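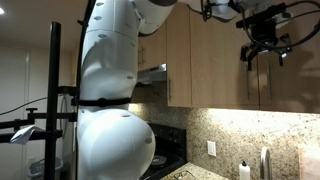
Fig. 1. The arm at the stove, with the sink faucet and a small glass dish on the counter to the right.

Household Chores Working Group, Gulley site
Minutes of the meeting held Fri 8 January

1. Minutes of the November meeting
Approved with one correction. Under item 4, "dishwasher" should read "dish rack".

2. Kitchen trials
The Gulley team reported 357 attempts since the last meeting, all of them counter and stove tasks. Moving a single dish from the counter to the sink is now reliable enough to leave out of the weekly report. Wiping the cooktop is not. The arm covers the middle of the glass well and misses the strip along the control panel.

Members asked whether the kitchen work could be called chores yet. The view of the meeting was that single steps could and a full cleanup after a meal could not. A person still has to set out the items and decide when the counter is clean.

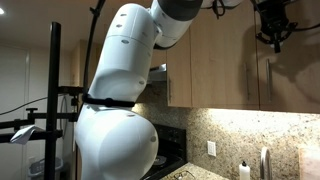 Fig. 2. Stove, counter and under-cabinet lighting, with the arm in front.

Glare from the under-cabinet lights on the granite was raised again. Fukuda asked that the lights stay on for all runs, as most people cook with them on. Agreed.

3. Laundry
No trials this period. Folding towels stays on the list, but sorting a full basket was moved to next year's plan.

4. Shop floor
Fadivano sent a written report. Bin restocking ran for 11 shifts with 834 bins filled. Staff stepped in mostly for torn cartons - the software still treats a torn flap as a second box. Fadivano wants to keep the trial going on the night shift only. Nedell thought the day shift would give more useful results. Left open.

5. Actions
Gulley: repeat the cooktop wiping runs with a smaller cloth and report misses separately.
Fukuda: draft a one-page definition of "finished" for counter cleaning.
Fadivano: send the list of stoppages, with times.
Nedell: cost 2 weeks of day shift restocking.

6. Next meeting
Date to be set by email. Gulley to host.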